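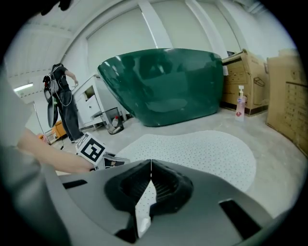

Keith Rutherford wrote in after my last post to say that a pressing plant open day is wasted on anyone who only owns rap records, and that I ought to take along something with strings on it and ask them to play me the quiet parts. Well, Keith, I did go, I took two rap records and no strings at all, and I had a wonderful time!

The plant is called Moen and it sits on the far side of Nedetbridge, past the bus depot, where you would never look for it unless you already had the address. I went in November and have been promising to write it up ever since, so my apologies to the people who kept asking. They open the doors once a year, you sign in at a folding table, they hand you earplugs and a sticker, and you join whichever group is leaving next. I joined the wrong one and heard the end of the tour before the start, so I will put it in the right order for you.

It begins with the lacquers. The cutting engineer had a side by Vondby on the lathe, a trio I have loved since their first cassette (the one with the long skit about the parking ticket, if you remember it), and she let us listen to the groove being cut. She explained why she asks rappers and their producers to go easy on the very sharp S sounds and to keep the deep bass in the center, and how a long side has to be cut quieter than a short one. Someone asked how many bands listen to her about this, and she just laughed and put the headphones back on.

After that come the plating baths, which smell like a penny you have been holding too long, and then the presses. I could have stood there all day. A puck of warm vinyl goes in between the two labels, the press closes with a sigh, and out comes a record with a ragged skirt around the edge that gets trimmed away. The press operator said a new title can take him 40 minutes of fussing before he is happy with it. The standard order is 1,000 copies, but they will do 200 for a small label, and Unley — who put out so many of the tapes I grew up on — started with exactly that. 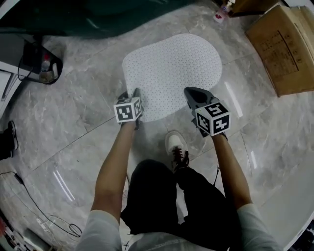 The listening room was the part I had looked forward to the most, and it gave me plenty to think about on the ride home. They pull discs off the line and play them all the way through on quite ordinary speakers, with carpet underfoot and heavy curtains on the walls, and you hear every click. I asked the woman on duty what a person should do at home, and she said to start with the floor. Gray-and-white marble tile like this, with one white dotted mat lying on it, looks very smart, but I would want a good thick rug down before I trusted my ears about a hi-hat. She also said to move the speakers away from the corners, and I have since done it and annoyed everybody in my house.

My own two records got a spin as well, at the very end, when most of the group had gone off for coffee. The first sounded fine. The second has had a faint swish on side B for as long as I have owned it, and I had always blamed my needle. She held it up to the lamp, tilted it a little, and said no, that one left the factory that way — though not her factory, she was quick to add.

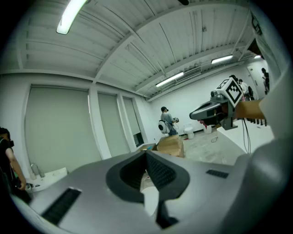 White walls, corrugated ceiling panels and beams.

There is a small shop by the exit with test pressings in plain sleeves, and I came away with a Vondby one that skips in the second verse. Bring cash, because the card reader was sulking, and wear shoes you don't mind getting a bit oily. And Keith, if you want your strings tested, you will have to bring them yourself. I'd be glad of the company on the bus.

Posted May 14, 2020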